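4.2 What counts as out of place

The Tudlow scheme sorts every item in a room into one of two classes, "placed" or "left." We used it because most earlier work on household tidying uses it, and a new scheme would have made our numbers hard to set beside theirs. We had doubts about it going in. After coding 1323 items across 28 homes in the Flarnmont set, we have more.

The trouble is mostly with cloth. A cup on a shelf is easy to code, and our two coders seldom disagreed over hard goods of any kind. Blankets, clothes and cushions are another matter. The scheme says a textile is "placed" if it is folded, hung or "arranged with clear intent." It gives no test for intent, and we were unable to write one that both coders would apply the same way for a whole home.

Take the two groups of items in Figure 3. A black-and-white zigzag blanket is draped over something low and orange, a cushion or an ottoman, and a pale pink item sits on top near one end. The blanket is unfolded. It could have been spread there as a cover, or it could have been dropped there and happened to fall well. One coder marked it "placed" and the other marked it "left," and both gave reasons we thought were fair. The black clothing piled on the round wooden table was coded "left" by both, but the agreement may mean little. A pile of clothes on a table is what people expect mess to look like. If the same clothes were waiting to be put on or packed, the code would be wrong, and the scheme has no way to find that out.

Figure 3. Draped blanket and clothing pile, coded under the Tudlow scheme.
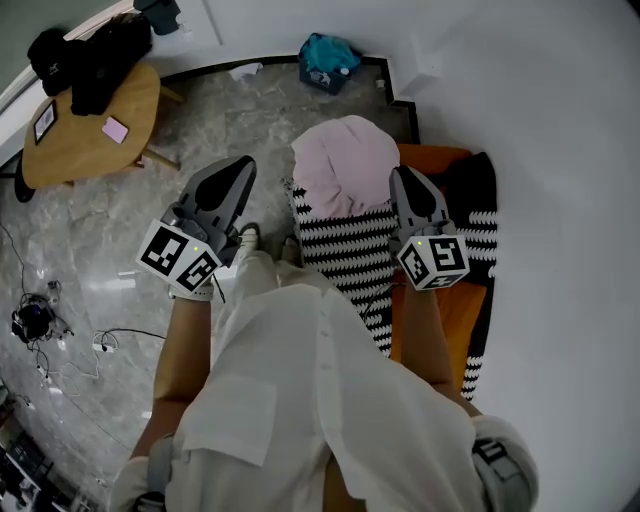

4.3 Does the surface matter?

Cangate, the larger of the two earlier surveys, claims that low, soft surfaces "collect" textiles while tables collect paper and small goods. The claim is often repeated. Our data give it weak support at best. Tables in our homes held plenty of clothing, often in with the small goods they are supposed to attract. The table discussed above has a small pink card or notebook near the front of it as well as the clothes, and so fits both halves of the claim or neither, depending on how one reads it.

We also suspect that part of the Cangate result comes from the way surfaces were defined. An ottoman was entered there as a surface, but a cushion on the floor was entered as an item. Where the coder cannot tell which of the two is under a blanket, the result can be tipped either way by a guess. We entered such cases in a separate class and left them out of the main table. This makes our effect smaller – it does not remove it.
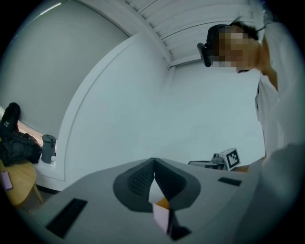 Session length is a further worry. Cangate coded rooms after 60 minutes of normal use and treated that as a steady state. We know of no reason to think it is one. In the 5 homes where we coded the same room again later, the hard goods had mostly stayed put and the textiles had moved, some of them between classes. A blanket marked "left" in the first pass was marked "placed" in the second with no change that either coder could name, apart from its being on a different seat.

The Darwish revision tries to fix this by adding a third class, "in use." We tried it on part of the set from January. It raised agreement between coders, as its authors say it should, but the gain came almost entirely from moving the hard textile cases into the new class. Agreement that a case is unclear is easier to reach than agreement about the case. We report both versions in Table 4 and would advise readers to treat the textile rows with caution in each.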